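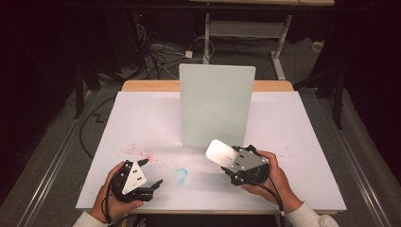

Figure 2. Upright board on a paper-covered tabletop, with a white card held in front of it.

4.2 Paper as a table covering

Salinas argues that a paper cover keeps a worktop "as good as new", and the Odera survey of 233 shared tables is often cited in support. We are less convinced. Paper shows marks well, as the red specks and the small blue loop in Figure 2 make plain, but showing a mark is a different matter from stopping it reaching the wood. The survey never lifted the paper to check. Koech did, on five tables, and found staining under two of them — hardly a large sample, though it is the only one we have. The claim that people work more tidily on white paper rests on answers given by the users themselves, and we would set it aside until someone has watched them do it.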